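Ticket 705 — Kitchen sim, walkway clearance rule
Opened by: Gadisa Woldemariam
Component: Graltix navigation checks
Status: open

The clearance check passes the kitchen layout, but our practice sheet says any passage between fixed furniture gets a reduced speed limit. No limit is set in this one. Both renders are from build 29.
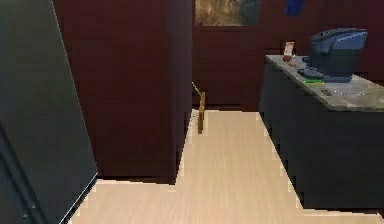
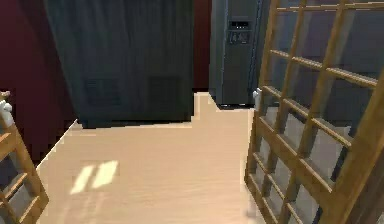
The first has the corridor beside the counter, the second the floor between the lattice frames. Rule 6 should apply to both. I reran the check on Sunday with the same result.

Lensa Tsegaye: Rule 6 only fires if the passage is tagged as a zone. Untagged floor counts as open floor — this is in the Driditz notes but never made it to the practice sheet. Tag both, rerun, and attach the log. Please don't lower the global speed as a workaround, it hides the missing tags.

Gadisa Woldemariam: Tagging now. Can rule 9 warn on untagged floor?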